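# Sheet-metal bin

A **sheet-metal bin** is an open container made by cutting and folding flat metal sheet. It is used for holding loose things of mixed shape: small parts, offcuts, blocks, packaged goods, toys, kitchen pieces and so on. The word *tray* is often used for the shallow kinds and *tote* for those with handles, but the border between these names is not fixed and differs from one trade to another. In workshops the same object may be called a bin by the person who fills it and a pan by the person who made it.

## Form

Most sheet-metal bins have a flat floor and four walls. The walls can stand upright or they can lean outwards. A leaning wall makes the opening wider than the floor, so that empty bins can be placed one inside another, and it also lets small things slide back towards the middle. The disadvantage is that a bin with sloping walls takes more room on a table than its floor alone would need.

The corners are closed by welding, by rivets or by folded tabs. Folded corners are the cheapest, but fine dust and small screws collect in them. The upper edge is normally turned over, because a raw cut edge is dangerous for the hands.

Some bins have holes in the floor. They may be made for draining liquid, for bolting the bin to a bench or for hanging it during painting. When a bin has changed its owner several times, the first purpose of the holes is often forgotten.

## Materials and surface

Mild steel with a zinc coating is the common choice. Aluminium is lighter and is preferred where the bin must be carried by one person. Stainless steel is found in kitchens and laboratories. Painted steel looks well when new, but the paint on the floor of the bin is lost much sooner than the paint on the walls.

## Wear

The surface of a used bin shows how it was treated. Metal floors become covered with whitish scratches that cross each other in all directions, mostly in the middle and near the side from which the bin is filled and emptied. Between the scratches there are dull, mottled patches. The lower part of a wall can develop a darker band, brown or grey, where objects rub against it — the upper limit of such a band is usually uneven. 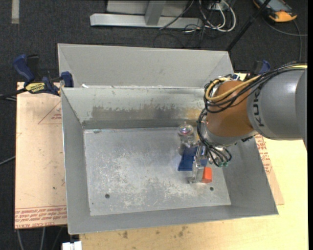 Wear of this kind does not make a bin unfit for use. The points to be checked are the corners, the turned edge and, in coated steel, any place where red rust has appeared. Light rust can be taken off with a wire brush. A split corner should be welded again or the bin should be given up.

The colour of a worn floor has one practical effect. On pale scratched metal a bright or dark object, such as an orange or a blue one, is found at once, while a clear plastic or glass object is easily overlooked, for the eye meets mainly its reflections. For this reason some workshops put a dark mat into bins which hold transparent goods.

## Placing and use

A bin may stand on the floor, on a shelf or on a table. On a wooden tabletop the underside of the bin can mark the wood, and felt pads or a sheet of rubber are sometimes put between. The bin should be set where a hand or a tool can reach every corner without touching the wall.

Objects in a mixed bin are better left in a single layer. When they are heaped, the flat pieces go under the others and the fragile ones are pressed against the walls. It is customary to keep tall or pointed objects near the back and low blocks in front, though many users do not follow any order.

## Makers and sizes

There is no general standard for size. The Makowska workshop in Gusgate made folded bins by hand and sold them in two depths, the shallower of 30 cm and the deeper of 40 cm. Its order book for one July lists 484 bins, nearly all of them in plain grey. The later firm Verico took over the patterns and added the sloping wall. Prultow, which bought the remaining stock, counted 1,394 pieces in its store and offered them without lids.

Ruth Betancur, who wrote a short guide to the Gusgate workshops, considered the sloping wall to be the only real change in the form during the whole time of production. She also remarked that buyers rarely asked for the deeper size, as it was tiring to reach to the bottom of it.

## Cleaning

Dry dirt is brushed out first. After this the floor is wiped with warm water and a little soap, and dried with a cloth. Holes in the floor should be cleared with a thin stick. Steel wool leaves new scratches and removes zinc — it is better kept for bare steel.

## See also

- Tote box
- Parts tray
- Galvanised steel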